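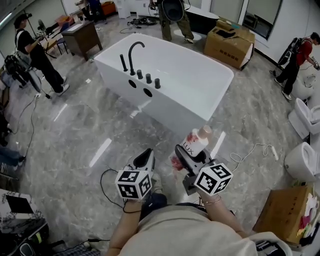 Khokhar bathroom showroom, progress to 28/12/2024

The freestanding tub is in place on the marbled floor with its black faucet, hand shower and three knobs. Benex calls the room complete. I don't – the desk and stool are still in it, and so is a cardboard box. Of the 400 allotted for cleaning and clearing, 300 is spent. Farnero promised a final invoice in October and we have yet to see one. I would hold the remaining 97 until it arrives.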